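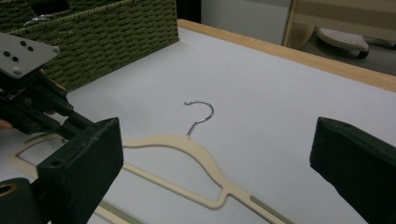

Cream hanger, white table.

9 October 2020
By Lindiwe Xaba
Filed under: Faith & Everyday Life

So I've been stuck in Psalm 131 since March. It's only 3 verses long, and I honestly thought I'd be done with it in a morning! My plan was to read one psalm a day straight through, and then I got to the part about the weaned child with its mother and just kind of parked there.

If you've ever weaned a baby you know it isn't a peaceful business. My youngest hollered for what felt like 400 nights (my mother says I was worse). But then one evening he climbed up in my lap and didn't want a thing from me -- he just wanted to sit. I think that's what David is getting at, and I'd read right past it for years.

Most of my praying is asking. Lord, help the car make it to Turnmont and back, Lord, please let Comar call about the job. I don't believe He minds! But I've been trying to spend the first few minutes not asking for anything at all, and wow, is it hard. My mind goes straight to the laundry.
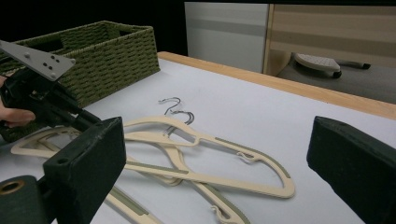

Three hangers in a tangle.

Our Bible study over on Delacroix has been talking about verse 1 too, the bit about not concerning myself with things too great for me. I read that one out loud before I look at the news now. Some mornings I have to read it twice.

If you want to try it with me, read the whole psalm slowly before bed this week and then sit a minute. Leave me a comment and tell me how it went -- I'll be starting Psalm 132 whenever I get there.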